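Prostdale Yard Rover: equipment plan and site images

Working folder for the ground robot we want to run on the open dirt lot at Prostdale. It holds the parts budget, the purchase order list and images from a low camera at the lot. Maintained by Aitana Requena.

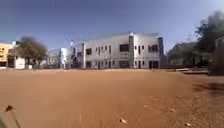 Contents

budget.csv - one row per item, with supplier, unit price, quantity and status
images/ - 203 stills of the lot
quotes/ - supplier quotes as PDF, named by supplier and month
notes.txt - open questions, newest first

What the rover has to handle

The lot is bare dirt with a smooth, dusty surface and a few small pebbles. There are no painted lines to follow, so line-following kits were dropped from the list early. The two-story building is on the far side of the open ground, and the rover needs to cross to it and come back without help. A pale concrete ledge runs along the right side near the trees. We treat it as a keep-out zone and do not plan to pay for a chassis that can climb it.

Budget

All amounts are in dollars, before tax.

Total approved: 3178
Chassis, motors and wheels (Skidia): 1380
Everything else: 1798

The second figure has to cover the battery, charger, depth camera, GPS receiver, onboard computer and spares. Split it in budget.csv before ordering anything. Shipping goes in its own row. Last year it was buried in the unit prices and we could not compare suppliers.

Purchase order

1. Chassis from Skidia. Longest lead time, so it goes out first. The quote was renewed in May.
2. Battery and charger. Order them together from Achari. Their charger connector does not match the one on our old packs, and those packs should not be counted as spares.
3. Computer and depth camera. Wait until the chassis has been measured. The mounting plate in the Skidia drawing has changed once already.
4. GPS receiver. Rendesetti will lend us one for testing. Buy only if the lot test shows we need our own.
5. Spare wheels and a dust cover. Buy with whatever is left, but do not skip the cover.

Using the images

The stills are for checking whether software can tell open ground from buildings, trees and sky. The lens bends straight lines slightly and the corners are soft, so don't measure distances from them. Of the full set, 23 are held back for testing and listed in images/holdout.txt. Please keep those out of training runs.

Direct sun makes the pale walls very bright while the dark patch on the right of the ground stays much darker. A classifier that relies on brightness alone may read that patch as an obstacle. The image at the top of this file is a good one to try first.

The images do not cover rain or night. If we decide the rover should work after dark, lights need a budget row of their own.

Open questions

Is the Skidia motor controller included in the quoted price, or is it extra?
Who signs for deliveries on Thursday afternoons?
Do we need a second battery for the first season?

Changes

Send corrections to Aitana. If you edit budget.csv, fill in the status column (quoted, ordered, received or dropped) and leave old rows in place.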